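Débarrasser la table : où en sont les machines ?

7 janvier 2025

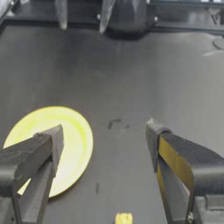
Une assiette jaune à plat sur la table, en partie cachée par le doigt gauche de la pince.

On me demande souvent quand un robot fera la vaisselle à notre place. Ma réponse n'a pas beaucoup changé depuis octobre : pour une cuisine normale, pas encore.

L'assiette est un bon exemple. Posée à plat, elle offre très peu de prise. Une main glisse un ongle sous le bord, ou tire l'assiette jusqu'au coin de la table. Une pince à deux doigts doit trouver le bord, descendre à la bonne hauteur et serrer sans faire basculer l'ensemble. À quelques millimètres près, elle pousse l'assiette plus loin.

Chez Favarley, où je passe de temps en temps, le journal d'essais du programme Stako donne 64 assiettes rangées sur 100. C'est mieux que l'an dernier, mais je ne garderais pas un lave-vaisselle qui échoue une fois sur trois. Il faut aussi compter 9 minutes pour débarrasser 3 couverts – j'ai le temps de boire un café.

À l'atelier, c'est différent. Les pièces arrivent toujours dans le même sens et le bras répète son geste toute la journée. À la maison, il y a des miettes, des verres, une fourchette sous la serviette.

Je referai le point quand Stako passera aux bols. En attendant, je débarrasse moi-même.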